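Wallpaper Questions, Answered

I get the same emails over and over (which I love, keep them coming!), so I finally put my answers in one spot. I've papered nearly every room in this house and both bathrooms in my sister's, and I've made most of the mistakes already.

Do I have to take the old paper down first?

Yes. I know. I went over old paper once in my hallway and by September the seams were lifting like little tongues. Strip it, wash the paste off, let the wall dry overnight.

How many rolls should I buy?

Measure the width of all your walls, divide by the width of the roll, and that's your number of strips. Then look at the pattern repeat on the label. A big floral eats paper like crazy, because you trim so much off to get the flowers to line up. My dining room took 6 rolls and I had ordered four, so there was a very tense wait for the rest. Always get one extra from the same batch!

What brand do you use?

I go back and forth between Flustetti and Cliluvard. Flustetti is thicker and forgives a bumpy wall. Cliluvard has the prettier prints if you ask me, but it stretches when it's soaked, so book it (fold it paste side in) and give it a few minutes before you hang it. I paid $87 for my last roll of Cliluvard and I'm still a bit sore over it.

Peel and stick or paste?

Paste for a room you plan to keep. Peel and stick for rentals, closets and the backs of bookshelves. I've pulled down peel and stick after two years and it came off fine on satin paint, but on flat paint it took some of the wall with it. Test a scrap behind a door.

Can I use a floral on every wall, or is that too much?

Do it! I'm so tired of the lonely accent wall. The trick is to pick a print with plenty of white behind it and soft colors, so it feels airy when it wraps the corners. Pinks and oranges with a little pale blue and muted green are lovely together, and I'd keep whatever surface sits in the middle of it all pale too.
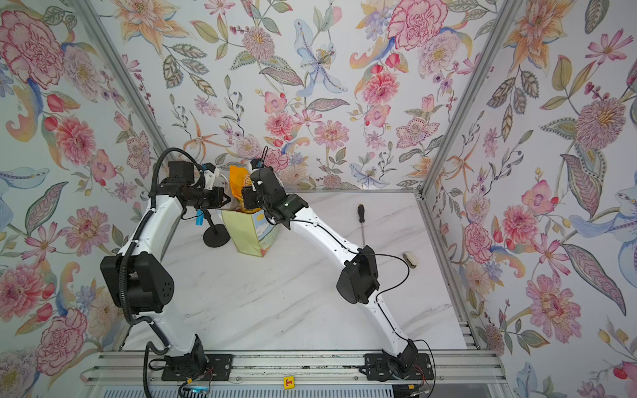

Ďurica wrote in to say that three walls of the same floral made her small sewing room feel bigger, and that she'd only do it again with a plain ceiling. I'm with her on the ceiling. Paint it the same white as the background of your paper and you're set.

What about corners?

Never wrap a full strip around an inside corner. Cut it so it turns by half an inch, then start the next piece on the new wall with a fresh plumb line. You'll lose a sliver of the pattern.

My seams are showing. Help?

Sundero makes a seam paste in a squeezy tube that I like. Lift the edge, run a thin line under it, press with a damp sponge and leave it alone. If the gap is white, color the wall behind it with a matching chalk pastel.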